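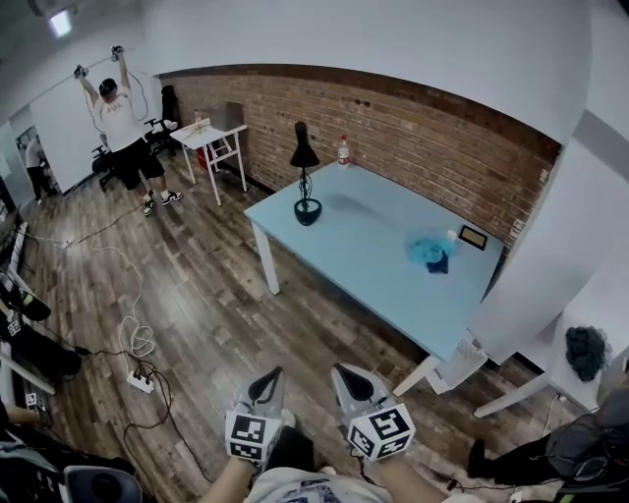 Drelent table tidying set: read me first

Hi, I'm Nosipho, and I look after this little collection! It's all everyday table clearing: folding a cloth, moving a desk lamp over, standing bottles back up, that kind of thing. There are 2,000 clips in it so far, split into 14 folders by task (folder 7 is the cloth one, and it's my favorite).

Clips run up to 30 seconds. Each folder has a notes.txt where I wrote down what went where, plus any gripes. Bheki Mabuza did the labels for the lamp folders, so his spelling is "lampshade" as one word and mine is "lamp shade" - search for both, sorry!

A cloth counts as folded if the corners more or less meet. We argued over that one for ages.

Still to do: the drawer clips, which should land in April. If you spot a wrong label, tell me or Zakhar Hutsuliak and give us the folder and clip name.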